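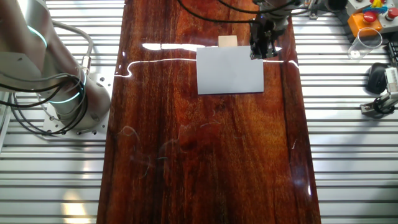

The Wrong Side of Luvbridge Ridge

I spent most of September planning to walk the Luvbridge Ridge from the north, like everyone does, and then walked it from the south because I misread a bus timetable.

The north side has the visitor center, the boardwalk and the sign telling you the ridge is 3,019 feet high. The south side has a gravel turnout and a gate tied shut with rope. The park map rounds the summit down to 3,000, which seems unkind to anybody who has just climbed the last 19.

It's a wet forest on that side. The clouds come up the valley, hit the ridge and stay there until lunch. Moss grows on the trees, on the rocks and, by mid-morning, I suspect, on me. I had read that the park protects 71 kinds of fern. I can tell apart two of them, the big one and the other one.

The old charcoal burners' track climbs beside Steiner Creek and crosses it more often than I thought a track could cross one creek. People lived up here once. You pass a few stone platforms where the huts stood, and a terrace wall that has held up better than my knees. There's a panel with a little history on it, but the rain got behind the plastic years ago and now it mostly says "and their families."

Wildlife report: one salamander, orange, unimpressed. The park is supposed to be famous for a small gray thrush with a song like a flute. I heard something like a squeaky gate, but then there was the gate.

I reached the top at 11:40 and saw the inside of a cloud. Two hikers who had come up from the north said the view had been wonderful at 9.

Going down I took the Jotuvus trail, which drops through the pine belt to the village of the same name. It's steep, and the roots are polished by boots – bring poles. The café at the bottom does a decent bean soup and closes at 3. The bus back is the 331. It leaves from the far side of the church, whatever the timetable says.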